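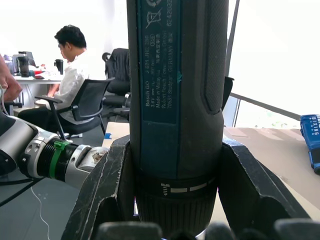
Cordless screwdriver, 3.6V.

About Us

The Ulasden Fund. Small grants for students and trainees who've run out of money halfway through a course. That's the short version. Longer one follows, bit rushed, we're meant to be rewriting the whole site before the autumn and this page was the one still saying "coming soon".

Who we help

Anyone over 16 on a course in Gerside or the villages round it. College, university, evening class, apprenticeship, all fine. Full time or part time. You don't have to be from here originally and we don't ask how long you've lived here. If you're studying here and you're short, you can apply.

Mostly it's people who had a plan that worked on paper. Then the boiler, or the bus fares went up, or the weekend job cut their hours. Some have children. Quite a few look after a parent. We get a lot of applications in the second half of the autumn term, then again in April when the spring loan payment has gone and the exams haven't started.

What we pay for

Travel passes. Food vouchers. Childcare for exam days. Work boots, kitchen whites, tools, calculators, printing, a deposit on a room, one very large bill for a bassoon repair. Laptops if we can get a refurbished one. Exam resit fees, yes. Tuition fees, no, sorry, we'd be broke by half term.

Average grant is £152. It isn't a loan and we won't ask for it back. People do sometimes send us something years later, which is lovely, but please don't feel you have to.

How it started

With a jumble sale. Nuria Esteban was teaching evening Spanish at the college and one of her class stopped coming, and when Nuria rang her it was the bus fare. £11 a week. The class had a whip-round. Then they held a sale in the church hall on a Saturday morning, raised more than they needed, and had to decide what to do with the rest. They opened an account at the building society and put a notice up by the canteen. Nine people replied the first week.

For a long time it was just that, the notice and the account. Then the Athanasiadis family, who had the bakery on Ulasden Road, left us the money from the sale of the shop. That's where our name comes from (the road, they didn't want it called after them). It let us register as a charity properly and pay someone to answer the phone.

Since registering we've made 414 grants.

Who's who

Nuria Esteban, chair. Still teaches Tuesdays. 

Zoila Huaranga runs the office, which means applications, phone, post and the vouchers. If you've applied you've spoken to Zoila. Three days a week, paid.

Janelle Padilla, trustee. Had a grant from us herself during her nursing course and reads the applications from health students.

Edeltraud Lüthi, trustee. Looks after the accounts and the annual report. Questions about either go to her.

Kimutai Mrema, trustee. Our link with the apprentices at the Vindness site and with the sixth forms. Does the school talks.

So that's four trustees counting Nuria, and we'd like a fifth. Someone with a bit of housing or benefits knowledge would be ideal. Meetings are every six weeks in the evening, tea supplied. Get in touch if that's you.

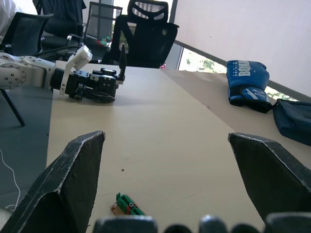
Course kit is the part of our work that's grown fastest. Reading lists used to be most of it, now it's the practical courses, where the college supplies the workshop but students are expected to turn up with their own bits for home projects. None of it looks like much. A little green board with a row of screw terminals on it, like the one in the photo, is just the sort of thing that ends up on an electronics student's list, along with wire, a meter, a decent set of drivers, a box to keep it all in. Add the lot together in the first month of term and someone's rent is late. So we now have a kit grant, separate form, one page, and we try to turn it round in two working days. Your tutor needs to sign it. An email from them will do.

How to apply

Form's on the Apply page, or ask at the college library desk for a paper one. Tell us what you need, what it costs, and when by. A paragraph is plenty. We do need to see something from your course (enrolment letter, student card) and a recent bank statement. Cross out anything on it you'd rather we didn't see, we only look at the balance.

Two trustees read every application and they don't see your name. If they disagree a third one reads it. You'll normally hear inside a week. In an emergency ring Zoila before noon and she'll see what can be done the same day. Supermarket vouchers we can nearly always manage.

If it's a no we'll say why, and we'll tell you where else to try. You can apply agian in the same year if things change.

Where the money comes from

Almost 200 people give every month, mostly between £3 and £10. That pays for the bulk of the grants. The bakery money is invested and the income off it covers the office, Zoila's wages and the phone. Then there's the sponsored walk to Vindness and back, the quiz, and the jumble sale, which is still going and still in the church hall.

We don't take government money. Not a principle exactly, we've just never had the time to fill the forms in.

Companies do ask about giving equipment. Yes please, but ring first, we've got one cupboard. Things we can always use: refurbished laptops with chargers, scientific calculators, unused safety boots in any size. Things we can't: textbooks more than a few years old, printers, anything needing a plug we haven't had tested.

Talks and visits

Kimutai will come to your school, workplace or faith group and talk for twenty minutes with no slides. Free in Gerside, bus fare further out. He's usually booked a month ahead. He brings collecting tins if you want them and doesnt if you don't.

Find us

First floor above the old Co-op, Gerside, door on the left, bell marked ULASDEN. Office open 9.30 till 3. There's a stairlift. If you can't get in to see us Zoila can meet you at the college, or ring you back so it's not on your phone bill.

Annual report and accounts are on the Documents page. Last year's is up, this year's when Edeltraud's finished with it.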